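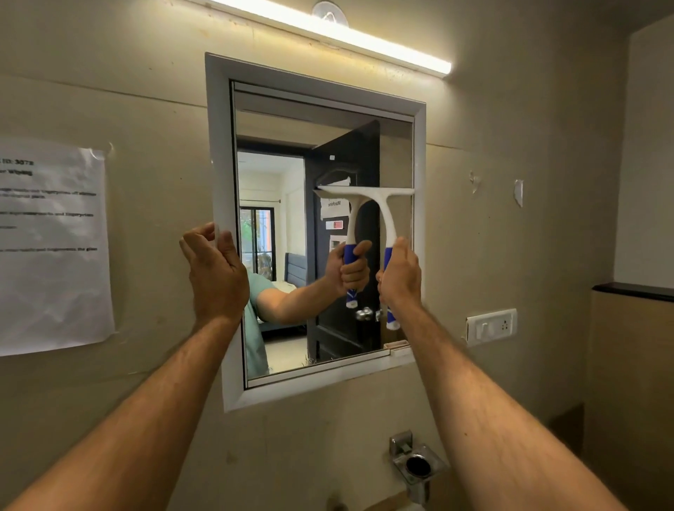
Squeegee against the glass of a white-framed bathroom mirror.

Council tax help: the new scheme goes out to consultation, and we want you in on it

Readers who have been with us since the spring will remember the long piece Joanne Dobson wrote on council tax support and how few working households in Lundar were getting any. Well, there is movement at last! The draft scheme for next year was published in September, and it is a good deal better than most of us dared hope for.

The main change is to the way income is counted. Under the present rules, anyone whose wages go up and down has their award worked out afresh every time the figure shifts, even by a few pounds. People on zero-hours contracts were getting a new bill almost every month, each with a different instalment on it, and some gave up opening them. The draft replaces all that with income bands. You stay in your band unless your pay moves you clearly into another one, so a bit of overtime before Christmas won't set off a fresh round of letters.

The lowest band would get 100 per cent support. That is the part I am most pleased about. For years every working-age household has had to pay something, however little was coming in, and the council has spent money chasing small debts from people who plainly couldn't pay them. Zuweira Fiadzo put this to the finance scrutiny meeting very well, I thought. She asked what it cost to send a reminder, then a final notice, then a summons, and whether anyone had set that against the sums collected. The officers promised a written answer and (credit to them) it came, and it is printed as an annex to the draft. Do read it if you have a quiet half hour.

There are things still to argue over. The savings limit is set at £3000, and anyone with more than that would get no help at all. Ohemaa Darko thinks this is far too low and I agree with her. It would catch people who have put a little by for a funeral or a new boiler, and it gives no room for a redundancy payment that has to last until the next job. There is also a flat deduction for other adults living in the home, which falls hard on families with grown-up children who can't afford to rent. Both points can be changed before the final vote, and both are asked about directly in the survey, at questions that come quite near the end. Please keep going until you reach them.

The opposition group has said it will put forward its own version, paid for by dropping the discount on empty business units. Ekow Zakaria, who leads for them on finance, says their figures will be ready in time for full council. We'll print them alongside the draft when they arrive so that you can compare the two for yourselves. It has been a while since Lundar had two worked-up plans for helping people on low pay on the table at once, and I think that's a really healthy sign, whichever one you end up backing.

How to take part: the survey is on the council's website and there are paper copies at the library desk. You don't need to be claiming support to fill it in, and you can answer as a tenant, a home owner or on behalf of a group. If you are writing in your own words, put your postcode at the top, as letters without one are logged separately and don't go into the ward totals.

Nana Abubakari is running a drop-in at the Pietrzak Rooms for anyone who would like to go through the draft with someone. Doors open at 2 and there's tea - bring your latest council tax bill if you can find it, and a payslip if you want to work out which band you'd be in. She has 24 printed copies of the full document to give away, and a shorter version in large print.

Replies to the item on bus fares are held over to next month.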